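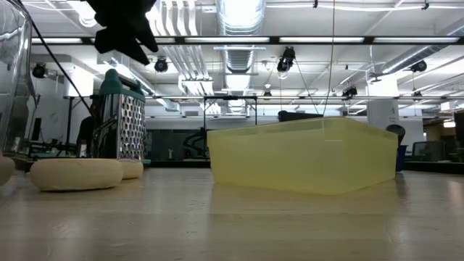

Sorting and Storing Kitchen Things in a Shared Student House
Final report for the Home and Everyday Design module
Hadville

1. How the project began

When I moved into the house on Markance Street in September, the kitchen was the room everybody liked best and the room where everything went missing. It is a friendly kitchen, with a good big table and a window over the sink, and on most evenings somebody is cooking something and somebody else is keeping them company. What it doesn't have is very much storage. The cupboards were fitted long before eight people lived there, and by the second week we had tools in the bread drawer, lids in the oven and one poor colander living on top of the fridge.

Our module asked us to pick a small everyday problem and spend a term on it, and I'm glad I chose this one, even though my tutor warned me (kindly) that tidying projects are harder to write up than they look. She was right! I wanted to find out whether a few plain open bins, kept where people could reach them, would help my housemates put things back in the same place more often than the cupboards did.

2. What we used

I tried to spend as little as I could and to use things we already had. The bins are see-through plastic in a pale yellow, without lids, and I chose them for two reasons. You can tell from the outside whether there is something in there, and they can go straight from the table to the shelf without any fuss. I measured the shelf first, which was lucky, as the deepest part is only 300 millimeters and my first choice of bin would have stuck out and caught everybody's elbow.

For the things to be stored I made a list of what really gets used in a week. The box grater was near the top of it, to my surprise. It is also the most awkward object in the house – tall, hollow, rough on every side and impossible to stack. Anything soft that shares a drawer with it comes out scratched. Most of my trial and error was about the grater, and I have grown quite fond of it.

The last item was a roll of Eltex labels, left over from another course.

3. What we did

For the first half of the term I changed nothing and only kept a log. Each time one of us went looking for something and couldn't find it within 30 seconds, we made a mark on a sheet by the door. I had imagined people would forget, but they took to it with real enthusiasm, and some of the marks had little comments next to them that I can't repeat in a report.

After that I cleared the big table, put everything from the list out on it and sorted it by how it is used. I had started out sorting by size, the way the Szűcs booklet from our reading list suggests, and it made a lovely neat row that was no help to a person holding half a block of cheese. Sorting by use meant the grater went with the peelers and the small knives, and the baking things went together in a bin of their own.

We then lived with the bins for the rest of the term and carried on with the log.

4. What we found

Over the whole term we recorded 624 searches of one kind or another, and nearly two thirds of the marks were made before the bins came in. The biggest change was in the small tools, which had been the worst offenders. Pans hardly changed at all, and I think that's fair enough, as they had a perfectly good cupboard to begin with.

The labels were a disappointment. They peeled after a few washes, and two of my housemates said they had never read them and had simply looked through the side of the bin. If I did it again I would leave the labels out completely and spend the time on the shelf.

Standing the grater upright in a corner of the bin worked better than laying it down. It takes up more height that way, but it stays put, and you can lift it out by the top without putting your fingers anywhere near the holes.

5. What I would do next

I would like to try the same thing in a house with a smaller kitchen, and to ask the people there to do the sorting themselves. Looking back, I made most of the choices for my housmates, and they were very patient about it. I would also like to find a better home for tall containers, which I never managed to solve. They are still on the table.

Contact the module office | © Hadville Design Studies | Back to top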